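Jostus Residential Services

Jostus Residential Services is a housekeeping and linen company based in Quaye. It cleans and prepares furnished apartments for short and medium stays, and it is known mainly for the gradual automation of its room work, which began at the Flivgate building. The company employs 152 people. Its use of humanoid robots for handling fabric and small household items has been discussed in trade publications as a case of automation in a workplace where nearly all tasks had been done by hand.

Background

The company was formed from the merger of a laundry and a cleaning contractor. It serves 380 apartments, of which the largest group is at Flivgate. Before automation, each apartment was prepared by a team of two attendants. One worked on beds and textiles and the other on the kitchen and bathroom. Attendants were paid by the apartment, and the time allowed for each was set by the company without formal consultation.

Injury reports in the years before the program listed shoulder strain, lower back pain and skin irritation as the most common complaints. Turnover was high, and new attendants were often assigned to full routes before their training was complete. Kojo Adjei, then head of operations, proposed that robots be tried first on tasks that involved repeated bending and reaching.

Work with textiles

Handling cloth is regarded as one of the more difficult parts of household automation. Fabric changes shape when it is lifted, and a folded item may look very different from the same item laid flat. Dark garments and linens present a further problem, as folds and edges are harder to tell apart.
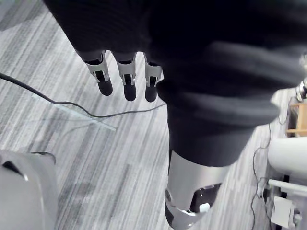
The company divides textile work into three grades. The first covers picking up items and moving them to a bag or bin. The second covers rough folding, in which an item is reduced to a manageable size but not presented to a guest. The third covers finished folding and placement. Robots at Flivgate are assigned to the first two grades. Finished folding remains with the attendants, who also decide whether an item is stained, worn or damaged.

Towels make up a large share of the second grade. Thick towels hold a fold better than thin sheets, but their bulk makes it difficult for a gripper to take hold of one layer without also taking the layer beneath. Attendants are instructed to leave towels on a clear surface where possible, and to remove hooks, pins and loose tags before a robot begins.

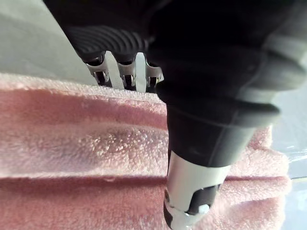
Bathroom work

Bathroom tasks were added in July of the second year of the program. They are limited to items kept on and near the vanity, such as cups, toothbrushes, soap dishes and tubes of toothpaste. The robot moves these items so that an attendant can wipe the surface, and then returns them. It does not use cleaning chemicals and does not clean toilets, showers or floors.

The order of work is fixed in a written procedure known as the Kullanow sheet, named for the training apartment in which it was drafted. The sheet requires that fragile objects be identified before work starts and that a trained employee be within reach of the stop control. It also requires that power and charging cables be kept clear of the walking route used by staff.

Soft tubes are treated separately in the procedure. A tube that is held too firmly may lose its contents, while one that is held too lightly may slip into the basin.
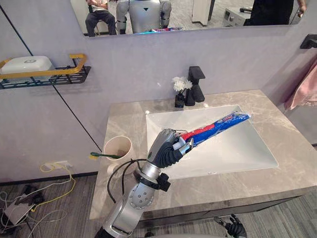

Items that belong to a guest may be moved only within the same room. If an item is dropped, the attendant records it on the apartment card and the guest is informed by the front office.

Effects on employees

The program changed the duties of attendants more than it changed their number. Pay by the apartment was ended at Flivgate and replaced with an hourly rate. The two-person team was kept, but one member now acts as lead for the robot and is responsible for setup, supervision and records. Employees must complete 10 supervised shifts before taking this position, which carries a higher rate of pay.

Opinion among the staff has been divided. In an internal survey, attendants reported less bending and lifting but more time spent waiting. Several wrote that they missed working at their own pace, and others objected to having cameras present during the shift. The company later agreed that recordings would not be used to measure individual performance.

Kwabena Essien, an attendant who became the first staff representative for the program, argued that supervision should be counted as skilled work and included in the job description. This was accepted in the agreement signed on Thu 13 May. The agreement also gives employees the right to stop a robot without prior approval and protects them from discipline for doing so.

Criticism

Critics within the company have noted that the benefits have gone mainly to employees at Flivgate. Attendants at smaller buildings continue to be paid by the apartment. Older employees have also stated that the lead position favors those who are comfortable with screens and written records.

Management has said that the hourly rate will be introduced at other buildings as robots are assigned to them. No schedule has been published. The laundry division, which processes linens from all of the company's buildings, is not covered by the program.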